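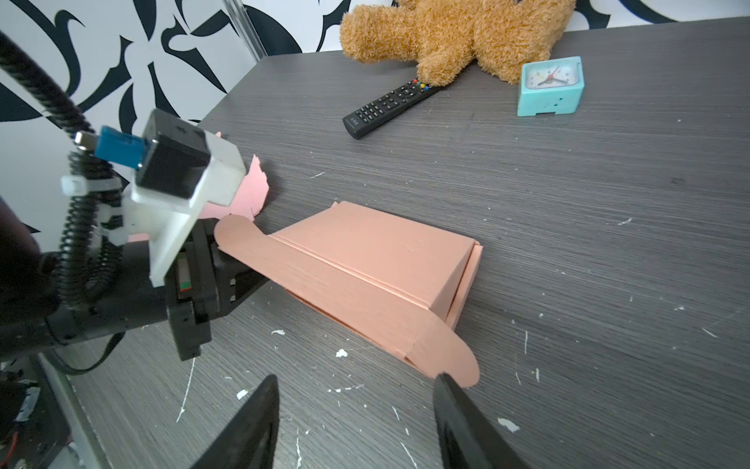 Maribel Muñoz

We are looking for readers and entry writers for the Siroddale Companion, a free online guide to the fantasy novels set in the kingdom of Siroddale. The guide has 1,194 entries at the moment, and many of them were written before the last book appeared, so they need a second look.

What you would do: read the chapters given to you, compare them with our entries on people, places and battles, and correct what is wrong or missing. The family trees of the house of Marulanda need the most work, especially the years of exile after the fall of Cliderik. We also need a person who likes maps.

You should have read all 9 books, in English or in translation. It is not necessary to be a native speaker. I am not one myself, and our editors check the language of every entry before it goes online. Please do not apply if you only know the television series, as the two stories are different after the second season.

The work is unpaid and takes one evening a week. We start in September and meet online each Friday at 7 pm.

To apply, write to me through the contact form with a short entry (up to one page) about any minor character. Please give the book and chapter for each fact.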